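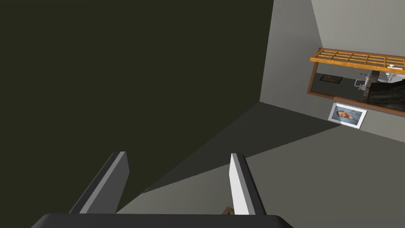

The meeting of the Colisgate garden plot holders opened at 10 a.m. on June 7, 2020, with Riet Van Rooij in the chair and Định Mai taking notes. Minutes of the last meeting were approved with one correction: the tomato seedlings came from Bickerstaff, not from Cara. Riet then raised the color of the new shed door. Members had asked for something darker than the present green, and she suggested a very dark olive, like the big flat surface in the picture at the head of these minutes. Agreed, one coat to be tried first.

Water
The hose on the east side leaks at the tap. Định will replace the washer. Watering before 9 a.m. or after 6 p.m. only until further notice.

Plant order
The Bululum catalog was passed around. It was agreed to order 50 strawberry runners and six currant bushes. The whole order comes to $406 with delivery. Riet asked for bare-root raspberries as well, but these are not sold until fall, so the item was put off.
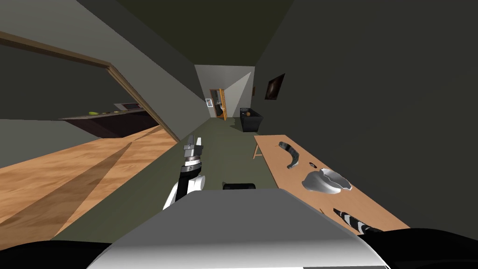

Two members wanted black currants and the rest red. After some discussion the order was split, three of each. The bushes will go along the north fence, four feet apart, once the bindweed has been dug out.

Compost
Cara quoted $172 for one load of leaf compost, dumped at the gate. Accepted. Plot holders are to bring their own wheelbarrows and keep the path clear.

Money
Balance in the account is $975 before the two payments above. Plot fees are due in July.

Other business
Slugs are bad on the lower plots. Beer traps are allowed, pellets are not. Plot 8 is still overgrown and Riet will write to the holder again.

Meeting closed at 11:20 a.m.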